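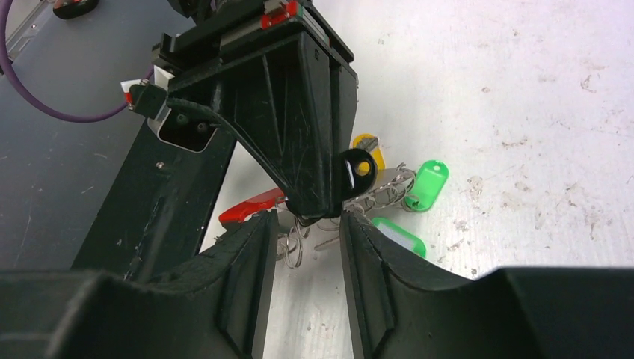 Key tags and split rings, from the wrist. Any household drawer has a worse pile.

I have come to believe that the hardest thing in robotics software is the word "done." Our planner at Darnovbridge used to say it constantly. Trajectory done. Grasp done. It said so with the same calm whether the fingers had closed on a key tag or on the air next to one.

Tomás Matos and I spent most of October reading its logs. Out of 377 attempts, the stack reported success on 222, and we agreed with it on far fewer than we would like to see in print. The controller was telling the truth as it understood it. It had been asked to reach a pose, it reached the pose, and it filed its paperwork.

The fashionable cure is a bigger perception model. Duarte Mendes wants one, and he is welcome to the electricity bill. A better model would help with split rings, which are thin and shiny and overlap in ways that make a depth map look like a bad haircut. But the planner would still treat perception as a thing you do once, at the start, like wiping your feet.
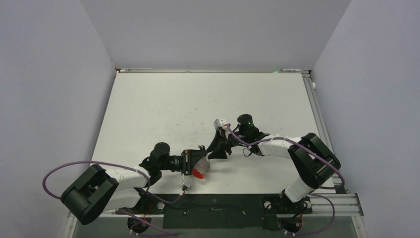

With two arms the trouble doubles and then some. Each has its own idea of where the other one is, and those ideas were correct at calibration, before lunch. Our old handover code had 4 states and a timeout. The timeout did most of the work. Whenever the arms disagreed, both waited politely until the clock ran out, and the log called this "coordination."

So here is my unpopular request. Before anybody adds another model, make every skill state what it expects to find when it finishes, and then make it look. We bolted a check like that onto Kotar, our task runner, in more than 2 weeks of grumbling. It is dull code. It made our success rate drop overnight, and I have rarely been so pleased with a bad number – though try explaining that to whoever owns the slide.

Last updated: October
Contact | Copyright Darnovbridge | Back to top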